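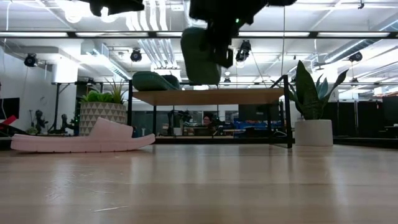 Open Day at the Zúñiga Works, Lornow: Small Hallway Furniture

July 2024 | By Leonilde Abreu

Filed under: Factory Visits, Storage & Entryway

The Zúñiga works at Lornow opens to visitors once a year. The site makes low furniture for halls and entryways: shoe shelves, bench frames, coat rails and a narrow console. I went mainly for the shoe shelves, which this site has covered before only from catalog drawings, and for the frame shop, which was closed to visitors last year during a floor repair.

Getting there

Lornow has a rail station, but the works is on the far side of the river and the footbridge is a long detour. Bus 18 from the station stops at the gate. Parking is in the delivery yard and was full by midmorning. Visitors sign in at the loading dock, collect safety glasses and hearing protection, and go around in groups of eight with one guide. Open-toed footwear is not allowed past the yellow line. Two people in my group had to go back to their cars.

Registration had been open since March. A printed route map was handed out, on which the finishing shop and the packing hall were in each other's places. The guide corrected this before we left the dock.

Frame shop

Metal tube comes in from a stockholder in Balitz in long bundles and is cut to length on two saws, one of them new. Offcuts long enough for a rear crossbar go back into a rack sorted by length. The rest goes to scrap. Cut ends are deburred on a wire wheel, inside and out, and the guide passed around a finished piece and an unfinished piece for comparison. The difference is easy to feel with a thumb.

Side frames are welded first, flat, in a jig with toggle clamps. The crossbars join them in a second jig that stands upright. The operator explained the sequence: if the crossbars go in first, heat pulls the uprights inward, and the board then has to be forced between them. She had a rejected frame on the floor beside the station, leaning visibly inward at the top, and used it as a stop for her cart.

Squareness is checked with a diagonal rod, corner to corner, both ways. There is a tolerance printed on a card above the jig, but the card had been laminated over an older card and neither was readable from the walkway. I asked for the value and was told to write to the office.

The welds are ground only where a hand or a shoe can reach them. Under the board they are left as they are. I have no objection to this, although it does mean that anyone who wipes down the underside with a cloth will snag it now and then.

Finishing

The frames are hung on hooks from an overhead rail and pass through washing, drying, powder and oven. Black is the only color run on an open day, to avoid changing over. Each frame hangs from a hole in the rear leg that is later covered by the foot cap. On an older shelf I own, the hole is on the front leg and the cap has never covered it fully, so this is an improvement.

Boards are finished in a separate room behind a curtain of plastic strips. They are sanded, coated, sanded again lightly and coated again. The underside gets one coat fewer. When asked about wet shoes, the finisher said that the weak point is the end grain, and that owners who leave dripping shoes hanging over the end of the board see it darken there first. He recommended a tray. The company does not sell a tray.

Display room

The display room is on the upper floor, above the packing hall, and can be visited without a group. It is lit from the ceiling with tube fittings, and the glossy wood-grain table near the door reflects them in long pale streaks. The tabletop has fine scuffs and short scratches toward the front on the left, and a thin whitish scratch close by. I mention the wear because the same glossy surface is offered on the console, and this was the best indication I had all day of how it ages. Marks show as light lines against the tan and beige grain. On a matte top they would be harder to find.

A low shoe shelf was on the table, dressed roughly as it would be in a hallway: a dark green shoe at the left end of the board, a pale pink slide sandal to the left of the shelf, and behind the sandal a round planter with rows of taupe and off-white triangles, holding a fleshy green succulent and something spikier with thin leaves. The frame is black metal and the board is a medium brown wood. Seen from a low angle, the arrangement is clear. The board sits up between a pair of black uprights, thinner legs stand at the rear, and a dark bar runs along the back near the level of the table.

I have three remarks on it.

First, the low rear bar. It is placed where the heels or toes of a second row of shoes would meet it. On a hallway floor this keeps shoes from being pushed back against the baseboard. It also collects dust, and a vacuum nozzle will not pass under a bar set that low. Our readers with hard floors tend to ask about this before they ask about load.

Second, the contrast of color between board and frame. A medium brown hides street dirt better than the pale boards shown in last year's catalog. Dark shoes such as the green one stand out less against it, which some people will prefer. The pink slide would be much more noticeable up there than it was on the table.

Third, the sole. The slide has a thick sole that curves up at one end, with small notches along the lower edge, and the dark green shoe has a rounded, textured one. Footwear of this type does not lie as flat as a leather shoe. On a smooth coated board it can slide when the shelf is bumped. Zúñiga supplies a thin felt strip for the board edge on request. It is listed as part 496 on the spares sheet, and the person at the spares desk had to look for it in two drawers.

The Bilico range

Bilico is the name used for the current shoe shelf range. It replaces a range in which the board was screwed down from above, leaving plugged holes in the walking-shoe zone that filled with grit. In Bilico the board is fixed from underneath through tabs on the frame. Assembly was demonstrated on a bench in the display room, twice, by the same technician and with the same hex key.

The sequence as demonstrated:

Lay the board face down on a blanket or the flattened carton.
Set the frame over it, upside down, with the thinner legs to the back.
Start all screws by hand, a few turns each.
Tighten in a diagonal order.
Turn the shelf upright and press on each corner. If it rocks, loosen all screws by half a turn, press the frame down on a flat floor, and tighten again.

The last step is missing from the printed leaflet. The technician said that most complaints about rocking reach the office from people who tightened one side fully before starting the other, and that the leaflet will be changed at the next printing. My own experience with the older range agrees with his account.

The range can be stacked with a pair of joining pins. The pins are a loose fit by design, to allow for coating thickness. A stacked pair moves a little when pushed from the side. I would fix the upper unit to the wall in any home with small children, and a bracket for this is in the box.

Notes on shoe storage from the talk

A short talk on hallway storage was given after lunch in the canteen. Much of it was about selling consoles. The following points may be useful to readers:

Shoes stored heel out take up the same depth but are easier to pick up in pairs with one hand.
Slides and other open sandals can go on the floor beside the shelf. They dry quickly and they are the pair most often put on for a short trip outdoors.
A potted plant next to shoes should stand on a saucer, on the side away from the door. Succulents tolerate a draft better than most, but should not be watered in place if the shelf has an untreated underside.
Boots should not go on the top board of a stacked pair.

A visitor asked whether a metal frame marks a wood-grain table or floor. The answer was that the foot caps prevent it as long as they are present, and that caps are lost mainly when a shelf is dragged. Replacements are sold in bags of four.

Packing hall

Packing was the last stop. Frames and boards go into one carton, board at the bottom, with a honeycomb card sheet between. The hardware bag is taped to the inside of the lid, after complaints that it used to travel loose and scratch the board. Each carton carries a batch number. The one opened for us was 2,498, and the guide let two visitors check the contents against the list. A hex key was missing. It was found under the honeycomb sheet.

Facilities

Toilets are at the dock and on the upper floor. The stairs to the display room have a handrail on one side only. There is a goods elevator, which staff will operate on request. The canteen takes cards. Coffee is from a machine. The factory shop sells seconds, mostly boards with finish faults on the underside, and the stock was largely gone by the time my group got there. I bought a bag of foot caps and two of the felt strips. Photography is allowed in the display room and the packing hall but not in the frame shop.

The return bus runs less often after four, and the last one with a connection to Balitz leaves before the works closes. Check the timetable at the gate on arrival.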